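From: Jhair Cáceres
To: rurkunora-users
Subject: Re: [rurkunora-users] Index rebuild time after the July release

Sânziana Matei wrote:

> After moving the Brastau archive to the new release, a full index
> rebuild takes 176 minutes. The old release did it in well under an
> hour on the same machine. Nothing else changed. The archive is scanned
> parish registers, mostly one page per file, with a sidecar text file
> for each. Is anyone else seeing this? I have tried raising the batch
> size and it makes no difference. Disk is idle most of the time and
> one core is pinned.
>
> Also, is the "fold" option still honored? Searches for names with
> diacritics return fewer hits than before.

Sânziana,

Yes, I see the same thing on the Skornholm set. One pinned core and an idle disk mean you are bound by the tokenizer, so batch size will not help. Batching only affects how often the writer flushes.

The cause is a change in how sidecar files are read. The old release opened each sidecar once and passed the whole text to the tokenizer. The new one splits on line breaks first and calls the tokenizer once per line. Setup cost per call is small but fixed, and transcribed registers have a lot of very short lines. A page of baptisms with one name per line is close to the worst case. Prose documents barely notice.

You can confirm this by running the rebuild on a small subset with the profile flag set. I used 2,000 pages from the Skornholm marriage volumes. Nearly all of the time was in tokenizer setup and almost none in the tokenizer proper.

There are two ways around it until a fix is merged. I have tried both.

1. Join lines before indexing

Set sidecar.join to "paragraph" in the collection config. Lines are then joined until a blank line is found. Phrase searches will match across line ends, so a surname at the end of one entry can pair with a given name at the start of the next. For registers this produces some false hits. If your transcribers left a blank line between entries, there is no problem.

Page images are not touched by this setting. They are read only for the thumbnail and the checksum, and a file with no sidecar skips the tokenizer completely. 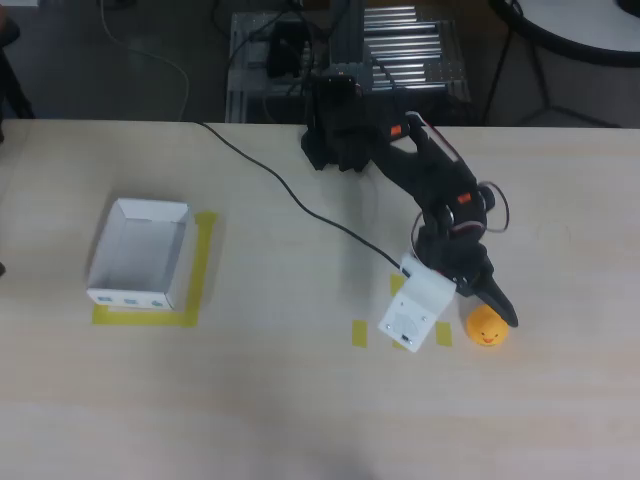 2. Raise the worker count

Set index.workers to 4. The default went back to 1 in this release and the change log does not mention it. This hides the setup cost without removing it. Memory use goes up with each worker, and past 9 workers the writer lock becomes the limit and you gain nothing.

On the fold option: it is still honored, but it moved. It used to be global and is now set per field. If it appears only at the top of the file, it is parsed and then ignored without a warning. Put it under each text field you want folded and rebuild. The query side picks up the same setting from the index header, so there is no need to change the search front end.

Note that fold treats s-comma and s-cedilla as the same letter, but only if the text is normalized first. Older transcriptions in the Carhuamaca collection mix composed and decomposed forms in the same file, and those still miss. I run a normalization pass over the sidecars before indexing and keep the originals in a separate directory.

I have a patch that reuses the tokenizer between lines. It passes the existing tests except the one for mixed-language pages, where the language guess from the previous line carries over. I will post it to the list when that is sorted out. If you can send me your collection config (without the paths), I will run it against the patch.

Jhair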